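Grapes at the Open Day
Posted in February by Arif Subramaniam

I went to the Sarmiento open day because Dralano, where I used to work, nearly bought one of their arms and I wanted to see what we had missed. The invitation promised "produce handling at near-human level." I have packed produce. Two summers of it, at Zutembridge, for not much money, so I have views on what human level is.

The talk ran long. There was a slide with a price on it, taken down quickly, and another claiming 486 successful picks. I asked over what period and out of how many tries. Felicidad Pangilinan, who was presenting, wrote my question on her hand and moved on to the grapes.

Fine, grapes are a fair test. They bruise, they drop, and no two bunches hang the same way. What bothers me is the setup - a cutting mat, one bunch, good light, and people standing by who know exactly what is coming. At the packing shed we had crates of them, and half the stems were tangled together.

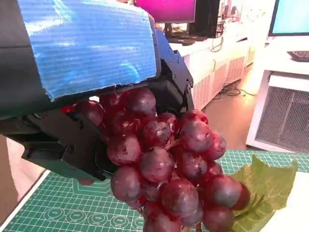
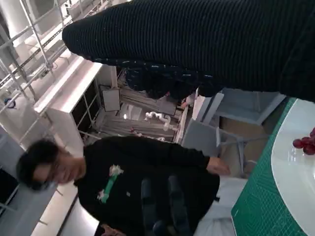
I'll give them the grip. I had expected something much clumsier. But I asked to look at the underside of the fruit afterwards and was told there would be time at the end, and then there wasn't. They have eight more of these days planned, so maybe somebody else will have better luck.

Birsen Dönmez wrote to me after reading a draft of this and thinks I'm being unfair. Her point is that a demo only has to show the thing can be done at all, and that speed and damage rates belong in a trial on a customer's own line. She'd take roughly 70 percent of a good packer's pace if it held through a night shift. So would I, if someone showed me the night shift.

I've asked Sarmiento for the number of tries behind that slide. No answer yet.

Last updated: February, 8 p.m.

Contact | Copyright Arif Subramaniam | Back to top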